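Grilov hardware store starts its free fix-it evenings again in October

If you've walked past Grilov lately you'll have seen the handwritten sign in the door. The fix-it evenings are back!
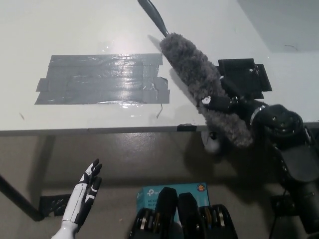 Gray duct tape and a fluffy duster on a white tabletop.

I have a soft spot for these. I went to most of them last spring, usually with something broken in a tote bag, and I came home with a working lamp, a kitchen chair that doesn't tip and a toaster that was declared dead (fair enough, it had been dead for a while). So when I heard the store was bringing them back after the summer break I went in to get the details.

The evenings run through October and start at 6 p.m. in the back part of the store, past the paint. You don't need to sign up, but there are 17 seats at the tables and last spring they filled up fast, so I'd get there early. If you're just dropping in to ask a question you can stand, plenty of people do. It's free to come. You pay for any parts you use off the shelf, and there's a jar by the register if you want to put something toward coffee.

The big change is that there's now some money behind it. Kiteo, the bike shop on the corner, has put in $2,000 to cover tools that stay in the store and get shared around. Most of that has gone on screwdriver sets, two soldering irons and a decent sewing machine, which I'm very excited about because my winter coat has had no lining in the left sleeve for longer than I'd like to admit. Kiteo is also sending one of its mechanics for the first hour each time, so you can bring a bike wheel or a squeaky brake. Whole bikes are okay too, but please leave them in the side alley until it's your turn - it got pretty tight in there last time.

Valentini is doing the food again. If you came in the spring you'll remember the flat bread with onions. The bakery says it will bring 30 pieces each evening and when they're gone they're gone, and I'm telling you now that I plan to have two.

A few things the store asked me to pass on. No microwaves and no old tube TVs, they won't open those. No gas tools inside. Anything with a battery should come with its charger if you still have it. Kids are welcome with a grown-up, and there'll be a small table where they can take apart old keyboards, which was a huge hit with my niece last time (she still has the space bar on her shelf).

There's talk of carrying on into the winter if enough people show up. The store would like to see 21 repairs a night before it decides. I think we got close to that once, in April, when everybody seemed to bring in a fan on the same evening.

The community page on Nanodham has the full list of dates, plus a thread where you can post what's broken and somebody will tell you which part to look for before you come. I've already put my coat on there. Two people have told me to buy a new one, but I'm bringing it anyway.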